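The display technician at Wotberg has dressed trade tables for Geser since November, and the Pasasbridge stand is the smallest so far. We spoke after the setup check. Most of the conversation was about cloth.

"Black takes the light down behind a white appliance," the technician said. "With a gray wall the edges of a microwave go soft from across the aisle. With black you can read the outline." The backdrop is held by small clips along its top edge, and the foam letters are pinned straight to it. 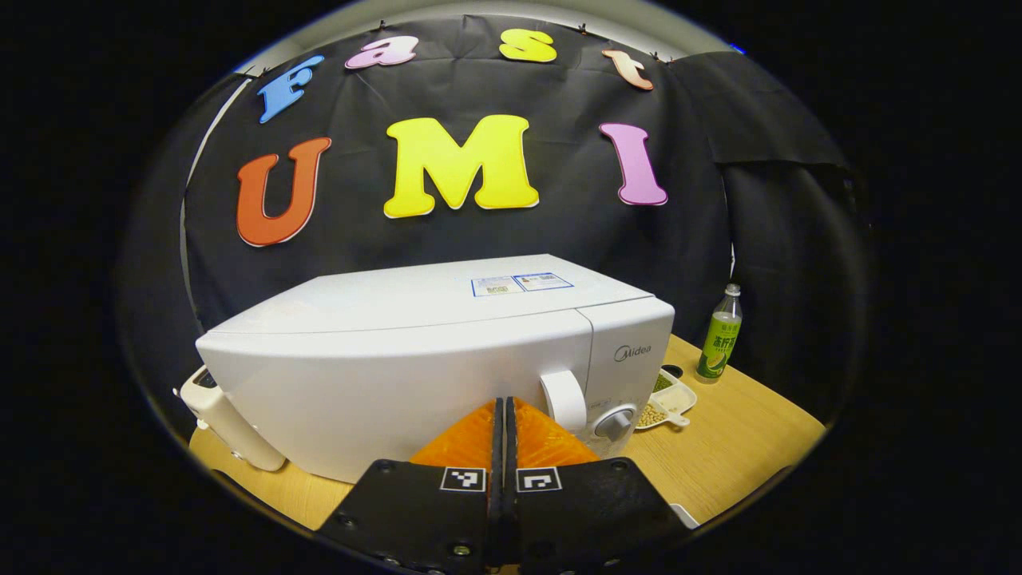
Pins were chosen over tape after a trial at 50 percent humidity and another at 41. "Tape let go at the corners both times. A pin leaves a hole, and I can live with a hole in black cloth."

The table itself is light wood and stays uncovered. The microwave goes in the middle, with its door handle toward the visitor. Dry goods go in a divided tray to the right, soybeans in one compartment and green beans in another, with a scoop. "Beans keep their color under lamps. We tried cut fruit at Kyei and had to change it every 2 hours."

Asked about clearance, the technician gave a figure of 100 millimeters behind the appliance, measured to the cloth. The side drape falls to the table and is not weighted.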